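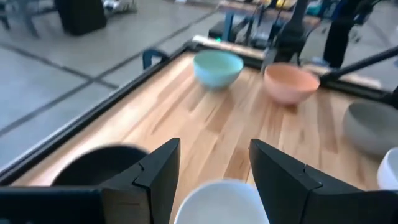 Bowls on a light wooden tabletop.

Slide 2. The Pludard phono stage. Setareh Ghaffari did the board layout; queries on grounding go to her. Fixed gain of 141, moving magnet only. Say the load value aloud, it is too small on the slide.

Slide 3. Noise. Compare with the Cumo at 1,000 Hz, inputs shorted. Do not quote the Rondier figure, different weighting.
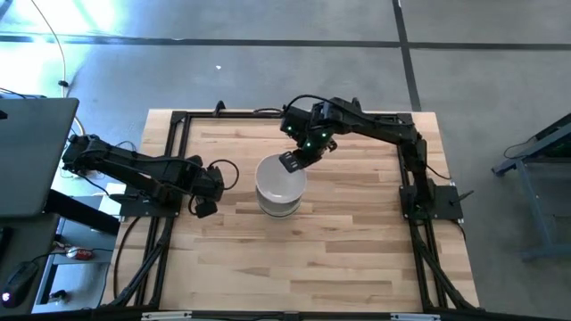 Stacked bowls, worktable.

Slide 4. Supply. Separate box, 6 regulators. Hum falls when the transformer is turned a quarter.

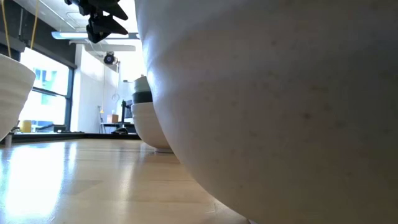 Leave the lead short all the same. Ferreira turntables earth through the arm cable, so lift the second earth before measuring. Hand over to Azadeh Mousavi for the listening part.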